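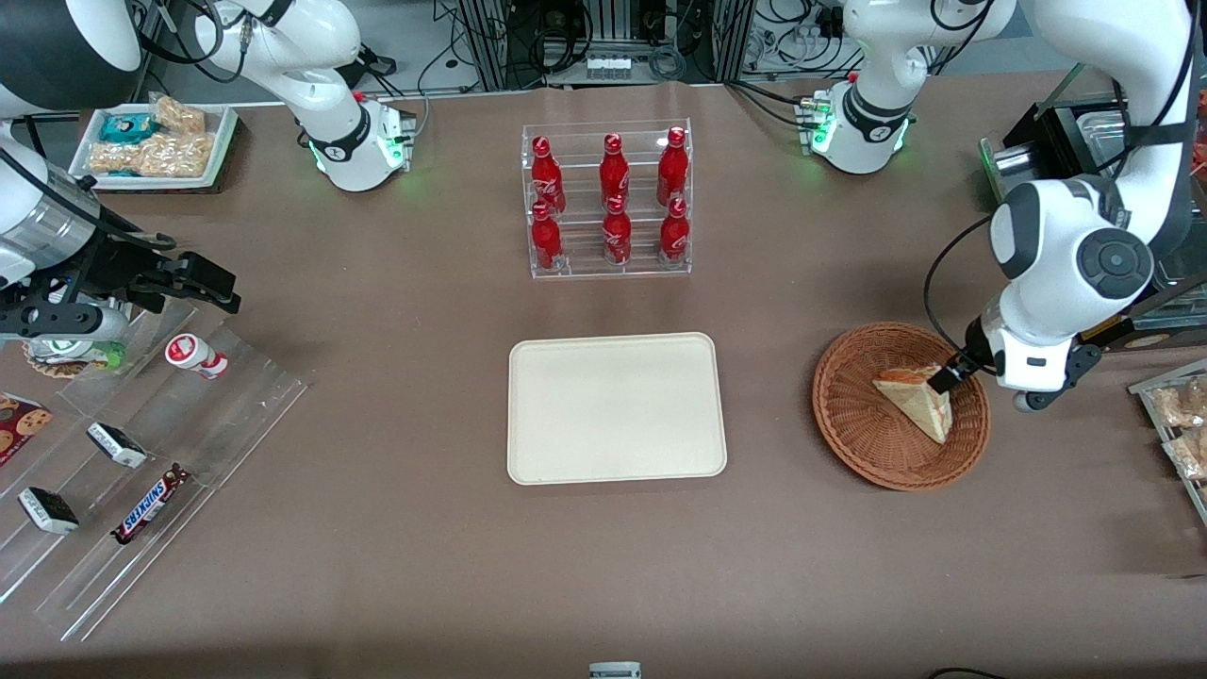 10 de septiembre de 2023. Segunda tanda de pan de molde con la harina de Diltholm, 587 g por molde y masa madre al 20 %. Yesenia amasó sin aceite y dejó el bloque en frío toda la noche. La miga sale más cerrada que en marzo y se deja cortar fina. Para el relleno hace falta un pan así: en un sándwich cortado en triángulo, de pan claro y relleno rojizo anaranjado como el del cesto de mimbre, cualquier alveolo grande se nota enseguida en el corte.

Horno a 200 grados, con vapor al principio. El molde de la izquierda sigue dorando de más – Alcides quiere girarlos a mitad de cocción, yo bajaría la bandeja un nivel. Probar las dos cosas por separado.

Pendiente: pedir a Zoubi otro saco de la misma molienda (el último era más grueso). Tala tiene la hoja con los pesos tras el enfriado; la pieza más ligera quedó en 549 g. Falta medir la acidez del fermento antes de refrescarlo. No cambiar la sal hasta la cuarta tanda.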